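Rutia – Bilddaten zum Greifen von Radkappen

Stand: 17. April 2023
Version: 13
Pflege: Lleucu Meredith, Carys Morris
Ort: Gemeinschaftswerkstatt Zumelberg

Inhalt

Der Datensatz enthält 163 Episoden mit 30 Bildern pro Sekunde. Aufgenommen wird mit Kameras am Handgelenk und einer Kopfkamera. Jede Episode liegt in einem eigenen Ordner.

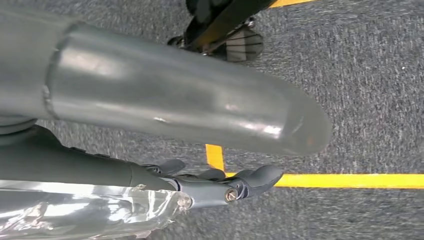

Handgelenk: Greifer mit Folie, dahinter ein zweiter, schwarzer Greifer.

Arbeitsplatz

Die Zonen sind mit gelbem Klebeband markiert, auf den Tischen und auf dem Teppich. Wer das Band erneuert, trägt es bitte in zonen.txt ein – auch bei kleinen Änderungen.

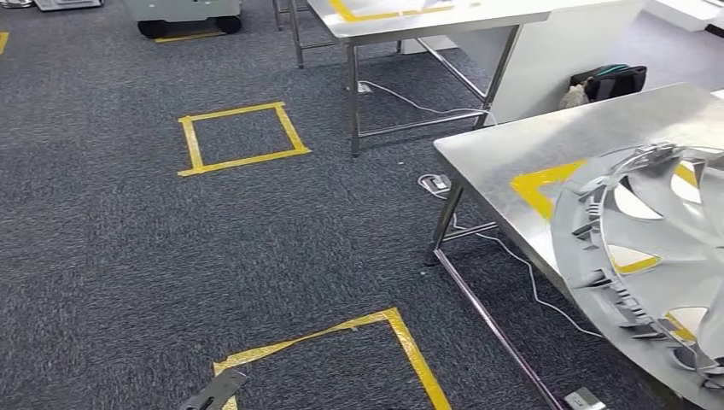
Kopfkamera: Radkappe mit der Innenseite zur Kamera, auf dem Stahltisch.

Bekannte Probleme

In den Handgelenkbildern gibt es Bewegungsunschärfe und starke Reflexe. Teile nahe vor dem Objektiv sind oft nicht scharf. Wir haben solche Bilder nicht entfernt.

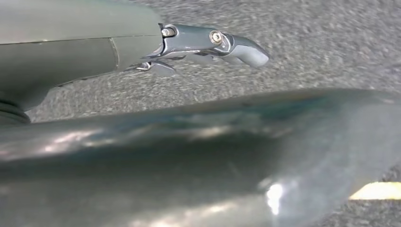

Handgelenk: Finger scharf, die glänzende Form im Vordergrund unscharf.

Beschriftung

Llinos Hughes hat den Kontakt zwischen Finger und Objekt von Hand markiert. Das Feld »kontakt« hat den Wert 0 oder 1. Bei Verdeckung bleibt es leer.

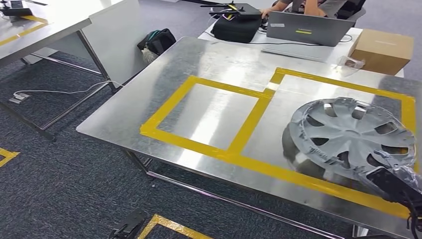 Kopfkamera: schwarzer Greifer am Rand der Radkappe.

Nutzung

Nur für Forschung und private Projekte. Episode 3501 ist ein Test und gehört nicht zum Training – die Nummer wird im Juli geändert. Fehler bitte an Carys melden, mit Ordnername und Bildnummer.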